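Hokthorpe Home Energy Advice Project
Progress report to the Kaewmanee Fund
October 16, 2026

Work since the last report

The advice line reopened in July after the move to the new office. It has taken 433 calls since then, most of them about heating bills and drafts. Callers who need more than phone advice are offered a home visit. We have completed 118 visits and have 16 booked.

The visit form was shortened from six pages to two. Advisers now fill it in at the kitchen table and leave a copy with the household. The old form often came back half empty, and the monthly figures were late as a result.

Door-to-door leaflets went out on the residential streets in our area. Response was better from renters than from owners, which we did not expect.
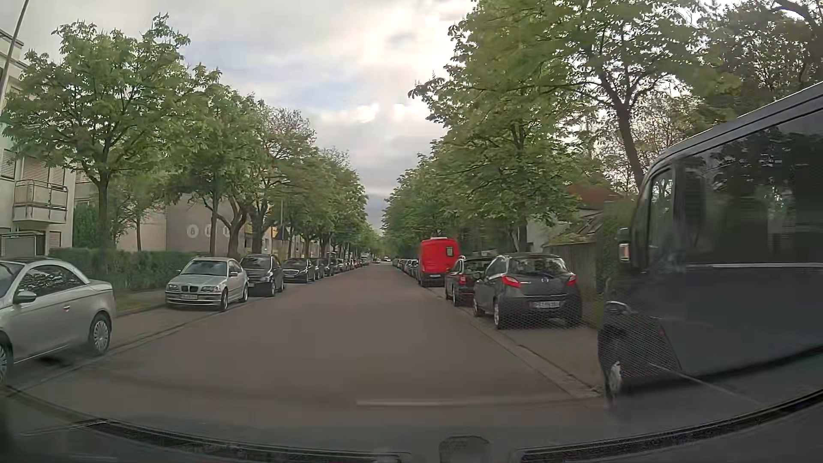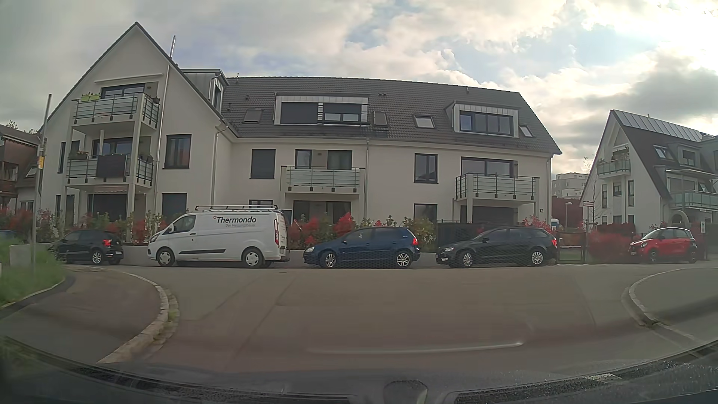
Apartment buildings remain slow. Letters to owners get few replies, and tenants cannot agree to work on shared walls or roofs. We have asked Tendari, the managing agent for several blocks, for a single contact – so far we have a phone number and no name.

Supplies

Jeltix delivered 100 draft-proofing kits in July. The door strips are fine. The window film is too narrow for larger panes and we have asked for a wider roll at the same price.

Spending

Spending is within budget except for printing, which went over because the leaflet had to be reprinted with the new phone number. The difference was covered from the travel line.

Next period

Finish the booked visits, train two more advisers, and send out the follow-up survey before the cold weather. We would like to move the unspent training money into the next quarter and ask for your approval in writing.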